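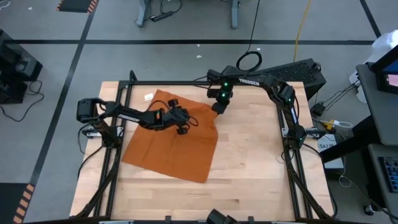
Photo: Fawzy / Turkari

What is a parenting plan?

Updated July 27, 2022

When two parents stop living together, some things have to be decided again. Where will the children sleep on school nights? Who takes them to the dentist? Who signs the form for the class trip? A parenting plan is a written document that answers these questions. The parents sign it, and in most cases a judge signs it too.

What is in it?

A plan has four main parts.

The schedule says which parent you are with on which days. It may repeat every week or every two weeks. Some schedules are equal. In others, you live mostly in one home and visit the other.

The holiday list covers school breaks, birthdays and days your family celebrates. It comes before the regular schedule. If the list says spring break in April is with your dad, you are with your dad that week, even if the regular schedule says something else.

The decisions section says who makes large choices for you. Large choices are usually about school, health care and religion. Small choices, such as bedtime or what is for dinner, are made by the parent you are with that day.

The contact section says how you can talk to the parent you are not with. It may give a time for calls, or it may say that you can call when you want to.

Some plans also say who drives, where you are picked up, and how far away a parent may move before the plan has to be looked at again.

Who writes it?

Parents can write the plan themselves. The family court in Clasedstead uses a form called Form 300, and the clerk in Room 302 gives out copies. The form has blank spaces and boxes to check, so that no part is left out by mistake.

If parents cannot agree, they may meet with a mediator. A mediator is a trained person who helps two people reach an agreement. The mediator does not take sides and does not decide who is right. At the Trindus Family Center, mediation is held in a small meeting room, and a family may have up to three meetings.

If there is still no agreement, a judge decides. The judge reads what each parent has written, listens to both of them and then makes an order. An order is a decision that people have to follow.

Mediation is not used for every family. If one parent has hurt or scared the other parent or a child, the court can skip it and use different steps to keep people safe. For example, a judge can say that visits must take place with another adult in the room. This is called supervised visitation.

Do children get a say?

Sometimes. A judge may want to know what you think, especially if you are older. You will usually not have to speak in a courtroom. You might talk with the judge in an office, or with a person called a guardian ad litem. "Ad litem" is Latin and means "for the case." This person finds out what is best for you and reports it to the court.

You can say what you would like. You can also say that you do not want to choose. Either answer is allowed. The judge thinks about your answer along with other facts, and the final decision is made by adults.

Can a plan change?

Yes. A schedule made for a small child may not work for a student with homework and sports practice. Parents who agree on a change can write it down and send it to the court. A parent who wants a change when the other does not can ask the judge. The old plan stays in effect until a new one is signed.

If something is wrong

Tell an adult you trust if you feel unsafe in either home, or if a parent asks you to keep a secret that worries you. A teacher, school counselor, doctor or relative can help. If you are in danger right now, call 911.

Words to know

Custody: the legal right to care for a child and make decisions for the child.

Mediator: a person who helps others reach an agreement.

Order: a decision by a judge that must be followed.

Supervised visitation: time with a parent while another adult is present.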